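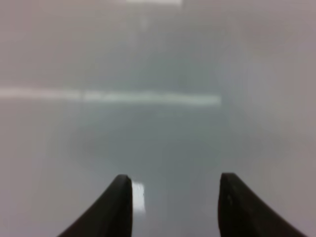

How a Town Council Makes a Rule
A guide for young readers from the Prendale Town Clerk's Office

Every town has rules. Some say where cars may park. Others say when a park closes at night or how loud music may be after dark. In Prendale, these rules are called ordinances, and they are made by the town council.

What is the town council?

The council is a group of seven people chosen by the voters of Prendale. Each member serves a term of two years. When the term ends, a member may run again or let someone else have a turn. The members choose one person to lead the meetings. That person is called the council president. The president at this time is Teresa Sowa.

Council members do not all agree with one another. They may belong to different political parties or to no party. They may also come from different parts of town, where people want different things.

Where does an idea for a rule come from?

An idea may come from a council member, from the mayor, or from any person who lives in the town. You do not have to be old enough to vote. A student may write a letter to the council, and the clerk will give a copy to every member.

In April, the council received a letter from students at Pekier Elementary School. They asked for a lower speed limit on Camacho Street, where many children walk to school. Council member Arsen Holovko agreed to turn the idea into a proposed ordinance. A proposed ordinance is a rule that has been written down but has not been passed.

What happens at the first reading?

The clerk reads the title of the proposed ordinance out loud at a public meeting. This is called the first reading. Members may ask questions, but they do not take a final vote that night. The full text is then posted at Town Hall and at the Ternitz Branch Library so that people can study it.

What is a public hearing?

A public hearing is a meeting where people tell the council what they think. Each speaker has two minutes. Nineteen people signed up to speak about Camacho Street. Some were in favor of the lower limit. Others said it would slow down deliveries to the stores. The council must let both sides speak.

After the hearing, members may change the proposed ordinance. A change is called an amendment. The council votes on each amendment separately.

How does the council vote?

At the second reading, the clerk calls the name of each member, who answers "yes" or "no." When all seven members are present, four "yes" votes are needed to pass an ordinance.

The mayor then signs the ordinance or sends it back. Sending it back is called a veto. The council can still pass a vetoed ordinance if five members vote for it.

Words to know

Amendment: a change to a proposed rule
Clerk: the person who keeps the town's records
Ordinance: a rule made by a town or city
Term: the length of time a person serves in office
Veto: a decision by the mayor to send back a rule

Council meetings are open to everyone. Children under twelve should come with an adult.

Page last reviewed 2024-09-17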